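Gident releases Alter, a method for training grasp policies across rearranged simulated rooms

Release notes, code and scene files available from March

Gident today announced the public release of Alter, a research method for training robot grasp policies in simulated homes whose furniture and loose objects are reassigned between training runs. The release covers the training code, the scene generator, the evaluation protocol and the full set of results reported in the accompanying technical paper, prepared with the Siliņa simulation laboratory.

Alter addresses a known weakness in policies learned from simulated demonstrations. A policy trained on a fixed room tends to associate the target object with whatever stands behind it. When the same object is moved to a different support surface, or the colour of the floor changes, the gripper approaches the wrong point or stops short. Collecting more demonstrations in the same room does little to correct the error.

The method separates each scene into three layers: the robot and its mount, the objects within reach, and the surrounding room. Each layer is sampled independently. A demonstration recorded in one arrangement is replayed in others, and only those replays that satisfy the grasp check are kept for training. Rejected replays are stored separately and used to estimate which layer caused the failure.

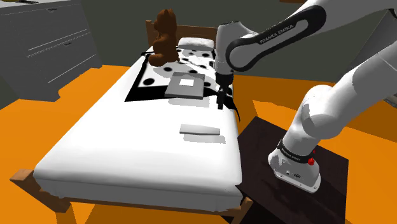
Simulated bedroom used with Alter, with a Franka Emika arm mounted beside the bed.

The benchmark released with the method is named Vusska. It consists of 396 room arrangements, divided between training and held-out sets so that no support surface appears in both. Surfaces include tables, beds and other household furniture at varying heights. Clutter is drawn from a common library and is placed without regard to whether it would normally be found in that room. This choice was deliberate – earlier versions of the generator used plausible placement rules, and the policies learned those rules as a shortcut to the target.

Evaluation followed a fixed protocol. Each policy was run for 933 episodes, with the same random seeds used for every method under comparison. An episode was scored as successful only if the object was lifted clear of its support and held until the end of the time limit. Contact without a lift was recorded as a failure, as was any grasp in which the object rotated beyond the permitted tolerance. Policies trained with Alter completed more episodes on held-out surfaces than those trained on fixed rooms with an equal number of demonstrations. The margin was widest for thin objects lying flat and narrowest for soft objects, where both methods performed poorly.

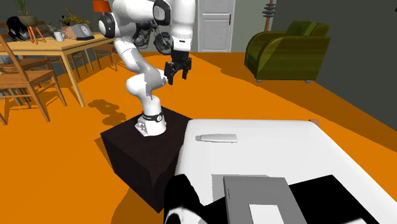

Background variation accounts for most of the gain. In ablation tests, removing the room layer while retaining the other two returned performance on held-out scenes close to the fixed-room baseline. The rooms are therefore modelled well past the reach of the arm: a motorcycle parked near the back wall, a green armchair and a crowded dining table have no part in the task, yet they alter what the policy receives as input. Cast shadows are treated in the same way and are recalculated for each arrangement.

The policy takes 2 camera streams as input, one from a fixed viewpoint and one directed at the gripper. The gripper view is converted to greyscale before training. Siliņa found that colour in the close view increased sensitivity to the surface behind the object without improving the accuracy of finger placement, and that a single channel reduced memory use enough to allow larger batches on the laboratory's existing hardware.
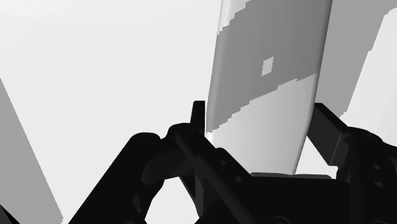 Greyscale input also exposed an error in the original grasp check, which relied on finger closure alone. Closure values for a narrow object held securely and a wider object held at its corner were, in some cases, indistinguishable. The revised check combines closure with the position of the object relative to the palm, and all results in the paper were recomputed after the change. Logs from the original check are included in the release for comparison.

Limitations are described in the paper. Alter assumes rigid support surfaces, including for bedding, where the mattress is modelled as a solid body and does not deform under load. Lighting is restricted to hard-edged shadows from a single source. The method has been tested with one arm and one type of parallel gripper, and transfer to physical hardware is outside the scope of the present results.

Training a policy on the full benchmark requires 5 days on a single workstation of the specification listed in the documentation. A reduced configuration is provided for groups wishing to verify the pipeline before committing to a full run.

The Alter code and the Vusska benchmark are licensed for research use at no charge. Commercial licensing is available on application. Enquiries about the release, including requests for access to the rejected replays, should be directed to the Gident research office.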